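Hastex Hand-Held Teaching Gripper: two months of pretending to be a robot arm

Posted Tue 6 August

I bought this thing with my own money, so let's get that out of the way. It was $747 for the kit, which gets you the hand-held gripper, the little wrist camera, a charging brick, two sets of fingertips and a license for the recording software. You hold the gripper, squeeze the trigger, do a chore, and the software turns what you did into a demonstration you can train on. Then the matching gripper head goes on your arm (mine's a secondhand Purton, and I love it even though it squeaks) and you find out how good a teacher you are.

I'd been doing all my demos by remote control before this, with a leader arm clamped to the bench, and I was getting pretty tired of it. Anyone who's tried to pick up a spoon through a leader arm knows the feeling. You overshoot, you come back, you overshoot the other way, and the robot faithfully learns to dither. So I had high hopes!

Setup

Took me one evening. The camera snaps onto the wrist with a satisfying click and the calibration is a printed sheet you wave the gripper over until the app beeps. The manual is fine apart from the page on syncing the clocks, which I read four times and then gave up on and emailed support. Byung-chul Seol wrote back the next morning with a two-line fix (turn off the laptop's power saving, re-pair the trigger) and it's worked ever since. Good support counts for a lot with me.

What it's like to use

Light in the hand at first, and then after an hour it really isn't. The weight is all out front, so your wrist does the complaining. I do sessions of 23 demos and then stop for coffee, and I'd suggest you settle on some number like that too, because my tired demos are visibly worse than my fresh ones and I ended up throwing a lot of them out.

The trigger is lovely. Smooth, no notch in the middle, and you can feel the squeeze on whatever you're holding, which is something the leader arm never gave me. I got gentler with everything the first day.

The wrist view is the part I want to gush about, though. It looks straight down past the fingertips, so when you scrub through the recordings you see the job from right where the fingers are. My main task is tidying up kitchen stuff: standing the mug tree up, hanging cups on it, putting cutlery where it goes. I thought I knew that table by heart, and then I looked at it from the wrist and realized how differently things read from up there. A mug tree lying on its side is a bunch of pegs going every which way, and picking which bit to grab is a real decision.
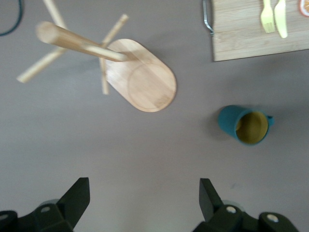

The fingertips

You get the wedge tips and a rounded silicone pair. I use the wedges nearly all the time. They open wide and the sloped ends get under things nicely, and they're black, so they stand out well against my gray table when I'm checking footage. Thin dowels are a little fussy, since the wedge wants to push a round peg sideways if you come in at an angle. Come in square and it's fine. The silicone pair grips mugs better but picks up every crumb in the house, and I've washed them more often than my own dishes this summer.

Brarside makes a third-party set with ridges. A friend lent me some. Okay on handles, bad on anything flat, and I gave them back.

The software

Mixed! Recording is easy, one button on the grip. Reviewing is where I lose patience. There's no way to tag a demo as you go, so if you fumble one you have to remember which one it was and dig it out later. I've started waving the gripper at the ceiling after a bad take so I can find it by scrubbing, which is silly but works. Fast moves also smear on the recording in ordinary evening light. A brighter lamp over the table helped, and so did slowing down.

Exporting 402 demos took most of a night on my old laptop. It did finish, and the files opened in everything I tried.

Did it teach the robot anything?

Yep. With my leader-arm demos, hanging a cup was a coin flip on a good day. After retraining on the hand-held ones the arm goes in with a lot less hesitation, and cups mostly end up on pegs. Standing the tree up again is still hit or miss. I think I've shown it too many different ways of doing that, so I'm re-recording the whole lot with one grip, always on the center pole, and we'll see.

I've kept the leader arm for slow jobs like lids and drawers, where I want the real joints to be doing the moving. Han's leader arm runs $600 and if you only ever do that sort of work I'd probably get that one first.

Gripes, quickly

The charging port is on the underside, so you can't charge it standing in its own cradle. The strap is too short for a big hand. The carrying case smells strongly of tires.

Four stars out of five from me. It would've been four and a half with a "toss that one" button, and they tell me there's an update coming in December, so I'll come back and edit this if it shows up.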